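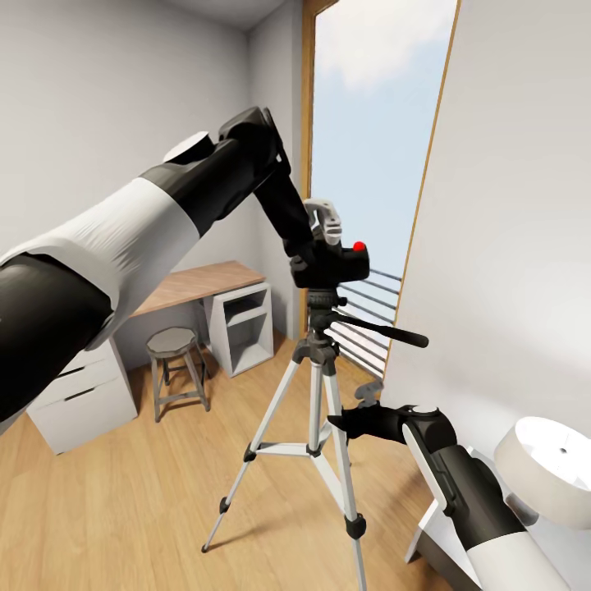 Tripod render, gripper closed on the pan head.

February, started 9:40 am
Continuity notebook, Stekdale issues 17 to 24 (the "Long Tide" run)

Read through the outline again with Cauã before opening the script file. The problem is the same one we left at the end of the last entry. In issue 19 Captain Jukton gives up his memory of his daughter in order to get the harbor back above water. In issue 22 he recognizes her on the ferry. Readers of the first draft caught it at once, and so did Rosimeire, who wrote "how?" in the margin and underlined it.

Three fixes have been proposed so far.

Fix A (Cauã Holanda). The bargain takes only the memories up to the day it is made. She visits him in issue 20, so he has a new memory of her by 22. Works on paper. Trouble is that the visit is a single page and she doesn't give her name, and the dialogue on the ferry depends on him knowing the name.

Fix B (Jailson Portela). The Lamplighter cheats him and takes something else. Jailson wrote two pages for this. They read well, but then the sacrifice in 19 costs nothing, and the funeral in 21 makes no sense. I don't want to go this way. We did a version of the same thing in the Bastos storyline and the letters were bad for months.

Fix C (me). He doesn't recognize her. She recognizes him and lets him think she is a stranger. Needs a rewrite of five pages in 22 and two balloons in 23. The art for 22 is only in thumbnails, so it is still cheap to change.

10:30. Rosimeire Sales on the phone. She prefers C but wants to keep the panel where he hands over the coat. Fine with me. He can give a coat to a stranger. It may even be stronger if he has no reason to do it. She asked who remembers the daughter's birthday if he doesn't, and I had no answer. Check issue 8, where the birthday first comes up, and see if the brother is in the room.

Checked. The brother is in the doorway on the last page of issue 8, no dialogue. Good enough. He can carry it.

Rules of the bargain, as they stand after this morning. Copying them out so they stop moving around:

The Lamplighter takes a memory, never a thing or a person.
The person on the other side keeps theirs.
It can't be bought back. Tustetti tries in issue 24 and fails. Do not soften this.
Objects connected to the memory stay where they are. The drawing on the cabin wall is still there and he doesn't know who made it.

The fourth one is new. Everaldo Vasconcelos pointed out that he had already inked the drawing in the background of 20 and 21, and he isn't going to take it out. So it stays and we use it. Added a line for the first mate in 21: "Whose is that?" Jukton says he always assumed it came with the boat.

Lunch.

1:15 pm. Started the rewrite of 22. Script for the full run was 2,301 lines this morning by the editor's counter. I'd like it not to grow. Page 6 went quickly. Page 7 is a problem: there are nine panels and the old version used six of them for the recognition. Without that they have nothing to do. Tried giving them to the ferry crew, didn't like it. Tried dropping to five panels with one wide one of the water. Sent that to Everaldo to see whether the water can hold a whole tier by itself. He says yes if the coloring changes halfway across.

Osvaldo Bittencourt came by for the lettering samples. He thinks the Lamplighter's balloons are too hard to read in the small size. White on dark green, slanted. He will try an upright version with the same color. I told him to leave the tails alone, people know them by now.

He also asked whether issue 19 will be reprinted in the collected book with the old last page. It should not be. The old last page has Jukton saying her name after the bargain is done, which breaks rule one however you look at it. It was my mistake in the first place, I moved that balloon from page 18 late at night and didn't reread. Marked for correction in the book files.

3:50. Page 9 done, page 10 half done. Nearly 75 balloons in the issue now, a few too many. Cut the exchange about ticket prices. Cauã will complain because it was his joke.

Left over:

Finish 10, then read 22 and 23 together.
Ask Jailson if his two pages can be used for the flashback in 24. The tone would fit, and the dialogue with the old pilot is good.
Tustetti's scar is on the left in 17 and on the right in 20. Left is correct.
The timeline sheet still lists the ferry as a night crossing. It was changed to early morning in the second outline. Fix the sheet and tell the colorist.
Rosimeire wants a one-paragraph summary of the new 22 for the solicitation text, without giving away the coat.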